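Lundgate Shared Workshop
Course handout, unit 3: Gripper clearance and wrist camera placement on a cluttered counter
Prepared by Roxana Mamani; revised Dec 25, 2024

This unit assumes that the arm is already bolted down and homed, and that the joint limits from unit 2 have been saved to the controller. The practice station is the kitchen counter. Read the section on approach angles before running anything at speed. 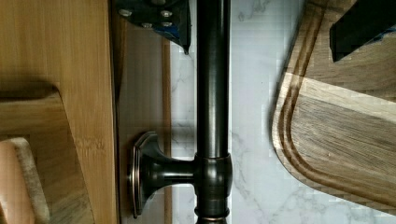
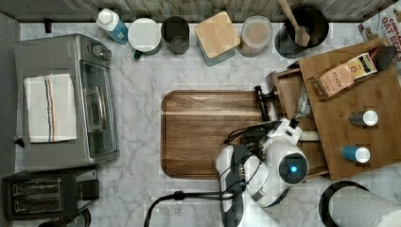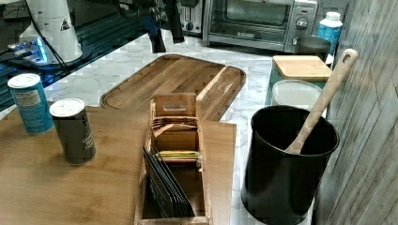
3.1 Terms

Clearance is the shortest distance between any part of the gripper and any object it is not meant to touch. It is measured with the fingers fully open. Students often measure from the fingertips only, and the result is too generous. The housing is wider than the fingers, and screw heads and cable ties count as part of it.

Approach angle is the angle between the long axis of the gripper and the surface the object rests on. A vertical approach is 90 degrees.

Standoff is the point at which the arm stops before the final move to the object. All standoffs in this unit are entered by hand in the Dakodon script. Automatic standoffs are covered in the next unit.

3.2 Flat boards

A cutting board lying flat gives a parallel gripper very little to hold. The available edge is the thickness of the board, and the lower finger has to get under it. There are 2 accepted methods.

Method A: push the board until one edge overhangs the counter, then grasp the overhang from the side. This needs free space in front of the board and a slow push. Anything standing on the board must be removed first.

Method B: raise one edge with a fingertip, then close. Use this only where the edge is rounded or already sits high. A juice groove is not a grasp feature. The fingertip may drop into it and stop there, and the force reading will look like a completed grasp.

3.3 Tall and open containers

Jars and canisters are grasped below the lid. A loose lid will come off in the fingers and the body will stay behind. For an open crock with utensils in it, plan around the longest handle, and add its full length to the obstacle height. A handle that leans changes its position every time the crock is moved, so take a new scan after each move.

3.4 Wrist camera

At close range the wrist view is filled by whatever is nearest, and depth on polished metal or glass should not be trusted. Mask the gripper in the image before segmentation. The mask made in September does not fit the present finger pads; make a new one.

Save each run under your own name. The Dinu logger keeps 500 entries and then overwrites the oldest.

3.5 Exercise

Work in pairs. One person runs the script and the other keeps a hand on the stop button.

a) Choose one flat object and one container.
b) Write down the clearance on both sides of each object, measured with a rule.
c) Set a standoff for each and run the approach at the lowest speed. Do not close the fingers.
d) Repeat with the approach angle reduced, and record which part of the gripper comes closest to its surroundings.

Hand in the log and a half-page note to Indrek Vanags. Questions about the controller go to Olanrewaju Tamuno.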